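I've been driving two robot arms for a living since spring, and my shoulders would like a word. Konrad Wilczyńska, who runs our end of the Bekance project, calls it teaching. You move the controls, the arms copy you, everything gets recorded, and later the software tries to learn from it. This month is laundry on the couch, so yes, I now fold gym clothes all day and then go home to my own pile (still there, thanks for asking).
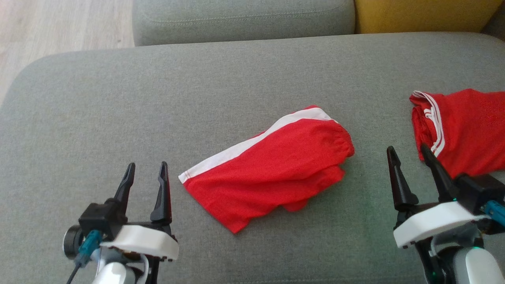
Endeck, November

Shorts are my favorite. They're small, they've got a nice stiff stripe to line things up with, and the waistband gives you something chunky to grab. My trick is to stop thinking about the shorts and think about the fingertips – where they'll close, and how much cloth they'll take with them. Go too deep and you pinch the couch as well, and then the whole seat cover comes up with your fold. I did that for most of my first week!

We're at 109 good runs so far and Konrad wants 322, which sounded fine until I did the math on my lunch breaks. A run only counts if it's smooth. If I dither over a corner for ages, the robot learns to dither too, so Piroska Simon goes through the recordings every afternoon and throws out the wobbly ones. She is very nice about it and completely merciless.

Jerseys are another story. Big slippery things, with numbers that fold up all stiff and hems that want to go anywhere except where you're pulling them. 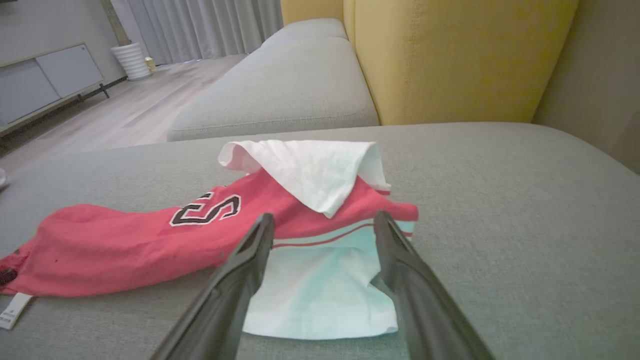
Number 5, with the fingers open at the striped fabric.

I like the wrist view for this part. From up top I always think I'm closer than I am, and from the wrist I can see the gap between the fingers and just creep in. Kulap Paisan does it all from the head view and is faster than me, which I try not to bring up.

Towels are next, and I've asked for a better chair.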